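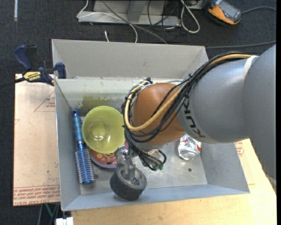

Tape by the rim, Tuesday, a little before the cell stopped talking to us.

Forum > Cells and Integration > Faults and Stoppages
Thread: Gripper drops out mid-lift, comes back as if nothing happened

grumside_nights
Joined in January, posts: 40

Picture at the top of the post. KUKA arm, bin picking, mixed household junk. The arm goes in, closes on the thing, lifts, and on certain picks the gripper signal vanishes for a moment. Controller throws a comms fault, arm stops dead, the jaws keep whatever they were doing. Then the signal returns and everybody pretends to be friends again.

Fails on 8 picks out of 40. I kept a tally because the log only keeps the last 20 faults and then eats its own tail.

Already tried:
new gripper cable
new power supply (the old one is fine, I now own two)
slower lift
swearing

The joint program is Jostedlow's standard one with our pick points pasted in. Any ideas before I start replacing the robot one bolt at a time?

shimstack
Your cables. Look at the loops hanging under the orange housing. I have seen tidier spaghetti on a toddler.

Every time the wrist turns, one of those little green connectors gets a tug. My money is on a conductor that's broken inside the jacket and only opens up at certain wrist angles. You said new gripper cable. New all the way back, or new to the first connector?

grumside_nights
To the first connector.

I can hear you typing. Please be kind.

shimstack
I was going to say "ah."

Ah.

deadband_dan
Going to disagree with the above. Everybody blames the cable because the cable is ugly. If it was a broken conductor you'd see it in free air too, and OP only mentions faults on picks. I'd look at noise. You've got a thick bundle all running together over that housing. If motor power for anything is in there next to signal, it's going to shout over it every time the gripper loads up.

Do the 8 bad picks have an object in common? Heavy stuff?

grumside_nights
Can was bad twice. Hairbrush was bad three times, and that thing weighs nothing. Tape has been good and bad. The bowl has never faulted, possibly out of spite.

shimstack
Hairbrush is lying along the left wall. Can is over on the right side. Bowl is nearer the middle than the brush is. That's reach and wrist angle, that's not weight. Dan, I'll take your apology in small bills.

deadband_dan
Two objects is not a pattern, it's a coincidence with a friend. And tape went both ways.

shimstack
Tape gets put back somewhere different every time. That's the whole job.

pallet_goblin
Wandering in from the safety board with a wet blanket. What does the arm do when the signal comes back? "Everybody pretends to be friends" made my neck prickle. Does it resume on its own?

grumside_nights
It finishes the lift, yes. After a second or so.

pallet_goblin
Then forget the cable for a minute, please. A stopped robot that starts moving again because a wire changed its mind is the worse of your two problems. Somebody sees it sitting there faulted, figures it's done for the day, reaches in for the brush. Wire reconnects. You get to fill out the long form.

A comms fault should latch. It should need a human at the pendant, outside the reach, to acknowledge it and then start it again as a separate step. And whoever goes in the bin locks it out first, even if they're "just grabbing the can."

deadband_dan
OK, on this one the goblin and I agree, which I'd like on record as a one-time event.

grumside_nights
Checked the program. There's an auto-retry in it. Three tries, then it gives up. I did not write that, I did paste my points underneath it without reading it, and I'm not sure which of those is worse.

Retry is out. Cell's locked off until I've tested that it stays down.

jostedlow_refugee
That retry was meant for a conveyor job with a full fence and a gate switch. It got copied into everything. I pulled it out of our cells and got told I was hurting uptime. Uptime was fine.

On the cables: do the wiggle test, but do it right. Arm locked out, meter on one conductor at a time from the gripper plug back to the cabinet, and work each loop by hand next to the connector, not in the middle. Strain breaks things where the floppy part meets the stiff part.

grumside_nights
Did it this afternoon with the arm locked out.

Second connector back from the gripper. Meter drops out when I bend the cable to one side and comes back when I let go. I could do it on command, like a party trick for very dull parties.

shimstack
Small bills, Dan.

deadband_dan
I'll pay when it's run clean. You've found a bad connector. You haven't shown it's THE bad connector. Also still separate your power and signal.

grumside_nights
New cable end to end is ordered from Pamach. Plan is to tie the slack higher up so nothing dangles into the bin, with enough left for the wrist to turn. Will also find out what shares that bundle, to keep the peace.

pallet_goblin
And the latch?

grumside_nights
Tested with the bin empty and me well outside the reach. Pulled the signal at the cabinet, arm stopped. Put it back, arm stayed stopped until I acknowledged and restarted. Did it 20 times.

pallet_goblin
I will sleep tonight. Do it again once the new cable's in.

deadband_dan
And run the same 40 picks, hairbrush on the left wall. No cheating and moving it to the middle.

grumside_nights
Cable shows up Friday if Pamach is telling the truth. I'll post the tally either way.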